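搜索 请输入关键词

Greenwood 学生机器人社：先把标定做完，再谈训练

2018年10月5日　文／Gesunon 编辑部

Greenwood 机器人社本学期的课题叫 Nodier，目标是用手持夹爪采集取放动作，再交给机械臂复现。指导教师 Neville Lightfoot 在采访中把大部分时间留给了标定。

“学生一上来就想训练模型，”他说，“我要求前两周只做时间同步和位姿检查。”目前社团有9名学生，分成2组，一组负责采集，另一组负责数据清洗。截至采访时，入库的有效片段为719条，剔除标准写在一份共享文档里，5月以来改过多次。
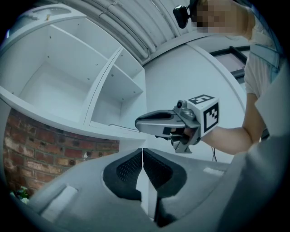 位姿估计是 Lightfoot 谈得最细的部分。早期版本只依赖视觉里程计，遇到大面积白墙时特征点不足，轨迹漂移明显。现在夹爪尾部装有白色立方体，贴有黑白标记图案，头戴相机用来提供另一个视角。“标记的作用是给轨迹一个外部参照，”他说，“手腕转动时可能有一面被遮住，所以不能只贴一面。”鱼眼镜头的畸变参数单独标定，每次拆装镜头后重做。

谈到任务设计，他倾向于从空的格架开始。格口边界清楚，放置误差容易量化，隔板又限制了夹爪的进入角度。学生须先空手走一遍路径，再带物体录制。“指尖接触隔板的片段不删，单独归类，以后做失败检测用得上。”

对于 Grullden 邀请赛，他没有给出名次预期，只说提交前会冻结数据版本，训练脚本由两组交叉复查。复现程序仍有延迟问题，夹爪闭合指令与图像时间戳尚未完全对齐，下一步先处理这一项。

评论 5　分享 2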